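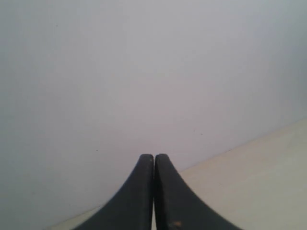 Amow Household Tidying Notes

README for release 2

What is in this folder

Amow is a set of written and timed records of ordinary tidying: clearing a table, folding towels, putting dishes away, sorting a drawer. There are 1,556 records in this release. Each one covers a single job from start to finish in a single room.

The work was done in a rented apartment that we call Skaton in the files. A second site, Baidoo, was added in February and has 103 records so far. Baidoo has a smaller kitchen and no hallway closet, so the "closet" jobs exist only for Skaton.

Files

records.csv - one row per job
rooms.csv - room names and which site they belong to
items.csv - the names we use for household items
notes/ - free text, one file per record

Columns in records.csv

record_id: a number, not always in order
site: skaton or baidoo
room: kitchen, living, bedroom, bath, hall
job: short name of the job, such as fold_towels or clear_table
start_state: tidy, mixed or messy
end_state: same three values
seconds: length of the job
checked_by: initials, blank if not checked

How the rooms were set up

Before each job, one person put the items out and a second person wrote down the start state. "Messy" means that items from at least two other rooms were present. "Mixed" means everything belonged in the room but was out of place. Blank walls, closed doors and windows are not treated as items and have no entry in items.csv.

Jobs were stopped after 30 minutes even if the room was not finished. In that case end_state gives the room as it was left.

Naming

Dish towels and hand towels are both "towel". Mugs and cups are separate. Anything with a lid is listed as two items if the lid comes off. Release 1 used "bin" for both trash cans and storage boxes - those rows have been changed to "trash_can" and "box".

Known problems

Some bathroom jobs have no start state. The notes for these usually say what was out.
The seconds column includes pauses.
Drawer jobs at Baidoo were named by two people and the names don't match yet. Gilles is working through them.

Plans

Release 3 should bring the total to 2,000 records, mostly from Baidoo. Laundry sorting will be added under the job name prerura, after the Prerura checklist it follows.

People

Morven Jardine - room setup, records.csv
Ewurabena Appiah - item names
Gilles Coste - checking
Vibeke Bjarnason - notes and this README

Send corrections to Vibeke with the record_id and the column name.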